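About Hofstetter

Hofstetter writes instruction manuals. If you have ever put a shelf together without crying, there is a small chance one of us was involved. If you cried, it was probably someone else.

The company began when Roxana Echeverri bought a Tredness bread maker and found that step four told her to "enjoy the loaf" and step five told her to add the yeast. She wrote to complain. They wrote back asking if she could do better. She has been doing better, at an hourly rate, ever since.

Florian Egger came next, then the Stöckli sisters, Nadja and Domenica, who check each other's drafts and are not gentle. Gudrun Lie runs the index. She has opinions on the word "simply" and has deleted it 3,708 times. We have 169 manuals in print and three rules: short sentences, one step at a time, and no exclamation marks near electricity.

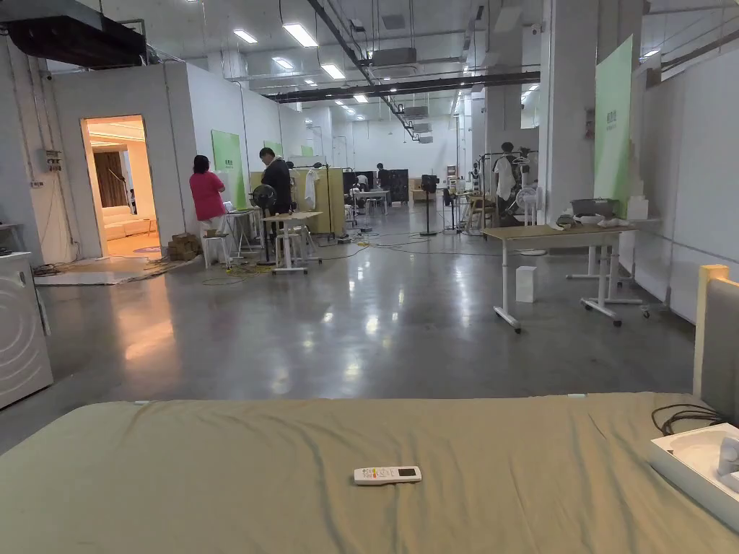 Most of our work now is for household goods, the sort of thing people only read about once it has stopped working. Dakeo and Cinon both send us their drafts, usually on a Friday afternoon. We like to write for the place where the reader will really be. A remote control for an air conditioner gets used where it lands, on a wrinkled bedsheet as often as not, and a row of small colored buttons needs explaining to somebody lying down – so Domenica tests those pages lying down, and bills for it.

We answer our own mail. Please number your questions.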